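Subject: Re: [manip-sim] Domain randomization on the block sorting task, results so far
From: Baltazar Pacheco
To: manip-sim list

Replying on list because two people asked me the same things off list. The default view of the task is below, and the answers are under it.

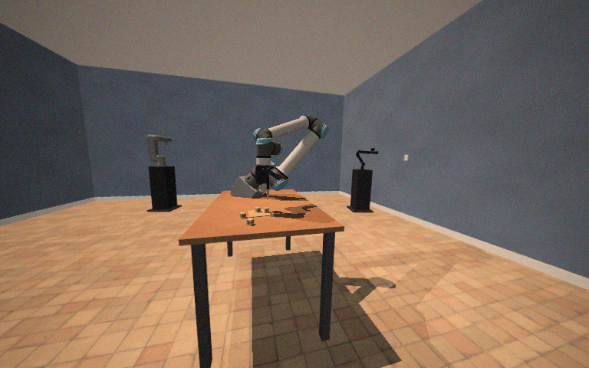 1. WHAT WAS ASKED

> Thanks for posting the summary. I have a few questions before we try
> this on our side. First, when you say you randomized "appearance", is
> that only the textures or also the lights? Second, did you keep the
> two small arms on the pedestals in for training? We took them out of
> our copy of the Tollow room to save render time and I would like to
> know if that matters. Third, your success number went up when you
> used fewer randomized scenes, and that looks backwards to me. Is it
> a typo?
>
> Valdovinos group

2. TEXTURES AND LIGHTS

Both, but they were separate switches and I should have said so. The texture switch changes the tabletop, the floor tiles, the walls and the board under the blocks. The light switch moves the main light and changes how strong it is. In the stock scene the arm throws a big jagged shadow across the table to the right of the blocks, and a policy trained only on that scene learns to depend on it. We checked this by turning shadows off at test time without changing anything else. The stock policy started closing the gripper well before it got to the block.

With only the texture switch on, the early closing was still there. With only the light switch on, it mostly went away. If you can afford just one of the two, I would take the lights.

Block texture was left alone in all runs. The blocks are tan and dark gray and so is a good part of what surrounds them, and I wanted to keep that difficulty fixed.

3. THE ARMS IN THE BACKGROUND

We kept them in. They don't move and they have no part in the task. I did one run with both pedestals removed for training and put back for testing, and the policy was worse, mainly on the first reach. Removing them in both training and testing made no difference that I could measure. So your faster version is fine as long as you test in the same room you train in. If you plan to compare numbers with ours, please put them back.

We have not tried moving the pedestals around during training. That would be a useful run and I'd be glad if somebody else did it.

4. THE NUMBER THAT LOOKED BACKWARDS

Not a typo, but the table was badly labeled. The column called "scenes" is the number of different randomized rooms. The demonstrations are a separate count, and it was 3,536 for every row. So the row with 1,000 scenes saw each room more often than the rows with more scenes did.

My reading is that with this many demonstrations the policy doesn't get enough repeats per room once you go much past that. I would not take it as a general rule. Brerkow has a larger set of demonstrations for a similar pick task, and I have asked them if they can run the same sweep.

Each row is the mean of 5 seeds. The gap between the top two rows is smaller than the spread between seeds, so please treat those two as a tie. The gap to the bottom row is well outside it.

5. SETUP DETAILS I LEFT OUT

The start pose is the folded one, elbow up, gripper pointing straight down behind the blocks. We add a small random offset to the joints at the start of each episode. Without it the first second of every demonstration is the same and the policy more or less memorizes it.

Block positions are sampled on the board and next to it. A sample is thrown out if two blocks overlap or if one ends up tilted on the edge of the board. The sampler in the Dolleo branch does not do the second check. If you are using that branch, you will get a few episodes that can't be finished, and they count as failures.

An episode counts as a success only if the block is still in place 3 seconds after release. The older script stopped the clock at release, so its numbers will be higher than mine for the same policy.

6. FILES

Configs and the per-seed results are in the usual shared folder under "sorting-rand", September version. The earlier folder has the wrong light range in it. Please don't use it. I will delete it once the Valdovinos people confirm they have the new one.

The checkpoints are too large for the folder. Write to me and I'll set up a transfer.

Baltazar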